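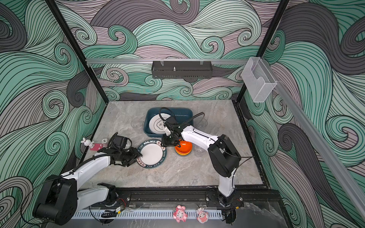 Two robot arms at a marble-patterned tabletop, with wave-pattern wallpaper behind.

Nornwood papers to try a shared day pass

Two local news publishers, Trutska and Martinelli, will begin selling a joint day pass in June. A reader who buys the pass on either site will be able to open paid articles on both until midnight. The price will be the same wherever it is bought, and the site that makes the sale will keep the larger share.

The publishers cover neighboring parts of the Nornwood area and have competed for the same advertisers for years. Their subscriber lists overlap less than either had expected. When the lists were compared this spring, 58 households were found to be paying for both. Trutska has 1444 digital subscribers. Martinelli does not publish its total.

Payments and logins will be handled by Harkeo, which already runs the newsletter sign-up forms on the Trutska site. Readers will need an email address and a card. They will not need to create a second account to move between the sites. Each publisher will see which of its own articles were opened with a pass, but reading history on the other site will not be passed along.

Current subscribers are not affected. A full subscription to one site will still cover that site only, and there are no plans to combine the two into a single monthly bill. Print delivery is also separate. Obituaries, school closings and election results will stay free on both sites, as they are now.

The day pass is aimed at people who arrive from a search or a shared link, read one story and leave at the payment screen. Both newsrooms say these visitors make up most of their traffic on days with a big local story, and few of them sign up for a month.

The trial will run through the summer high school sports break and into the fall season, when traffic to both sites usually picks up. The publishers will then compare pass sales with new subscriptions and decide whether to keep the pass, change the price or drop it. Other papers in the area have asked about joining, but none will be added during the trial.

Questions about the pass can be sent to the subscriber desk at either paper. Refunds will be handled by the site where the pass was bought.

Posted 10 May 2025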